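Speaker notes: Holiday lets at Zimside, check-in and house rules
Kamala Gounder, guest services

Good morning. My remarks concern the arrival procedure for the Zimside apartments. Gopinath Mathew will cover the Bangera house after the break.

Check-in is from the late afternoon. Keys are held in the coded box beside the main door — the code is sent once the balance has been paid. Guests arriving after 10 p.m. must notify the office in advance.

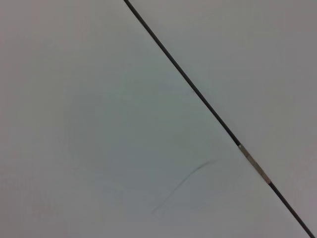
The deposit is returned within 13 days of departure. Each apartment has two sets of keys, and a lost set is charged at 35 euros. Pets are accepted in the ground-floor units only.

Pause for questions on deposits.

Bed linen is included in the rate. Towels are not, and the booking page will be amended to say so. Final cleaning is arranged by the office — owners should not book their own cleaners.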